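# Keeping the Repair Counter Open in Lollholm

Residents of Lollholm have been able to bring a broken household item to the municipal library since the counter on the ground floor opened in January. The service is free at the point of use. In its first season it received 1602 items, of which 709 were returned to their owners in working order.

The library did not set out to run a repair service. The proposal came from the town's waste office, which had reported a steady rise in small appliances left at the Clasero transfer station. Many of them had a single fault: a worn cord, a cracked latch, a blocked hose. The waste office had the figures and no public premises. The library had a room with good light and a front door that people already used.

Under the agreement between the two bodies, the library provides the space and the booking system, and the waste office pays for tools, insurance and the wages of two technicians. Visitors book a place, describe the fault on a short form and are asked to remain while the item is opened. Sotiris Nikolaidis, the senior technician, considers this last condition the most important part of the arrangement.

"A person who has watched a kettle being taken apart will look at the next one differently," he said. "They ask what the screws are. They ask whether the base comes off. Those are the right questions to ask in a shop."

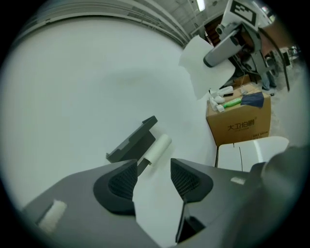 **Evanthia Economou**
*Contributing Editor, Public Services*

The form itself has been revised twice. The first version asked for a model number, which many visitors could not find, and 147 bookings were delayed while staff telephoned to request it. The present version asks only what the item is, what it used to do and what it does now. Answers are kept on file and have become a modest record of how household goods fail.

Parts remain the principal difficulty. Some manufacturers supply them to any customer, others only to approved workshops, and a number do not supply them at all. The counter keeps a stock of plain fittings and salvages what it can from items that owners have chosen to give up. Bożena Tokarz, who manages the stock, has asked the town council for a larger storeroom – the present one is a former coat closet – and a decision is expected with the next budget.

Local traders were at first uneasy. Moschos, the long-established electrical shop on the harbor road, wrote to the council to ask whether public money would be used to compete with it. Under the terms that followed, the counter does not accept washing machines, refrigerators or any item still under warranty, and it refers such cases to a list of 22 local businesses. The shop is on that list and now holds an evening class in the same room.

Eftychia Chrysikopoulos, the head librarian, regards the counter as an ordinary extension of lending. The library already circulates sewing patterns, seeds and a set of cake pans. Manuals were always on its shelves, she noted, although few readers had the tools to make use of them.

The agreement runs for one further year. Both parties have said that they wish to renew it, and the neighboring district has asked to see the accounts. In the meantime, bookings open each morning at nine and are usually filled before noon.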